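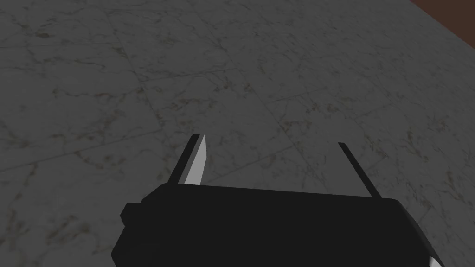 The floor schedule is the wrong place to save money

Flooring is usually the last large decision made in a housing refurbishment and the first to be changed. By the time it is reached, the structural work has overrun, the heating has been specified, and the remaining budget is divided by the remaining area. The resulting figure per square metre then chooses the floor. I have worked on floor specifications for long enough to think this order of events does more damage than any single bad product.

My argument is narrow. A floor should be specified as an assembly, from the structure upwards, and it should be priced over the period for which the owner will have to look after it. Neither idea is new. Both are agreed to in meetings and dropped when the tenders come back.

Consider the subfloor first. In most tender documents I see, preparation is covered by one line, often a provisional sum, while the finish has a page to itself with colour references. The finish is the part the client will see, so the attention is understandable. It is also the part least likely to be the cause of failure. Tiles crack where the screed moves. Boards gap or cup where moisture was not measured, or was measured once, in the driest corner. Adhesive lets go over laitance that should have been ground off. Each of these defects gets recorded as a fault in the floor covering, and the replacement goes down over the same base.

The Gavham blocks are the case I know best. The scheme covered 102 flats, let in two phases. In phase one the contractor was allowed to test moisture at a single point per flat and to proceed on the reading. In phase two Ilze Ozoliņš, who had taken over as clerk of works, required three points per room and held back any room that failed. The programme slipped and there were complaints. Within two winters, 16 of the phase one flats had needed at least partial relaying. The phase two flats had needed none. The finish was identical in both phases, bought from the same supplier under the same order.

One scheme proves little, and the phases differed in other respects. The heating was commissioned later in phase two, which gave the screeds more time. I would still rather have the readings than argue about whether they mattered.

The second matter is the junction. Modern open layouts put two or three finishes in one continuous space: stone or porcelain at the entrance, boards beyond it, something wipeable near the sink. On a drawing the change of material is a line. On site it is a difference in thickness, a difference in thermal movement and often a difference in trade, with two gangs working to two datums. Unless someone has drawn the section at full size, the line becomes a strip of metal chosen on the day from whatever is in the van.

A ten millimetre tile on a six millimetre bed does not meet a fourteen millimetre board on a three millimetre underlay without an adjustment. The sum takes a minute. I have found it missing from drawings issued for construction by practices that had modelled the door handles. Triin Juška, with whom I shared an office at Laur for several years, used to refuse to comment on any flooring drawing that lacked a section through each threshold. It made her unpopular for the first month of every job.

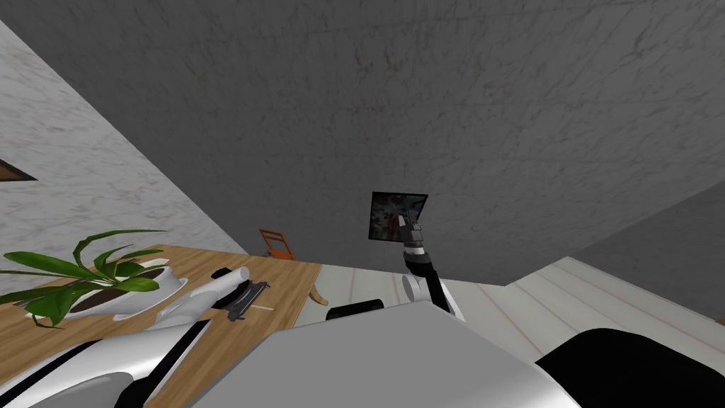 Three finishes in one room: grey surface, white marble-textured wall, and a pale floor with plank lines.

Visualisation has made this worse in one respect. A rendered interior shows materials meeting cleanly because in the model they have no thickness and do not move. Clients approve the render, and the render then acquires a kind of authority over the details. When the real junction needs a movement joint eight millimetres wide, filled with a sealant that will never quite match, it is received as a lapse in workmanship. I have no objection to renders. I would like the movement joints to be drawn on them.

The third matter is cost over time, and here I part company with some colleagues. Jaanus Pētersons has argued, in print and at length, that rented housing should use the cheapest floor that meets the slip and wear requirements, on the grounds that it will be replaced at every second change of tenant whatever its quality. His figures are sound for the landlords he advises. They assume that replacement costs the price of the material plus a day's labour. They leave out trimmed doors, removed skirtings, disposal, the void period, and the gradual rise in floor level when the new covering is laid over the old. At Renddale I was shown a kitchen where the dishwasher could not be withdrawn from beneath the worktop on account of three successive floors.

There is a fair objection to durable floors, and Fatima Nkuna put it to me more clearly than I could have. A long-lived floor commits later occupants to a choice they did not make. A porcelain floor bonded to a screed is hard underfoot and cold without heating below it, and removing it may take the screed too. Durability in the material can mean inflexibility in the room. I accept this. The answer in many cases is a loose-laid or mechanically fixed finish over a properly made base, so that the money goes into the part that stays.

What would I change in practice? Moisture and flatness readings should be a hold point, witnessed and recorded room by room, before any finish is delivered to site. Thresholds should be drawn in section before tender. Preparation should be measured and priced by area in place of a provisional sum, so that it can't be raided later. Spare material should be bought in the same batch and stored with a label that survives damp. Mei-kuen Ho's maintenance team at Naltmont keeps two per cent of every batch, which sounds generous until a leak takes out a hallway nine years on and the range has been discontinued.

The usual reply is that all this adds cost at the worst point in the programme. It does. For a typical flat I would put the extra at about 3,000 in whatever currency the client is anxious in, if stone is involved, and a good deal less for boards. It should be in the budget from feasibility stage, next to the boiler and the windows, which are rarely asked to justify being fitted to something sound.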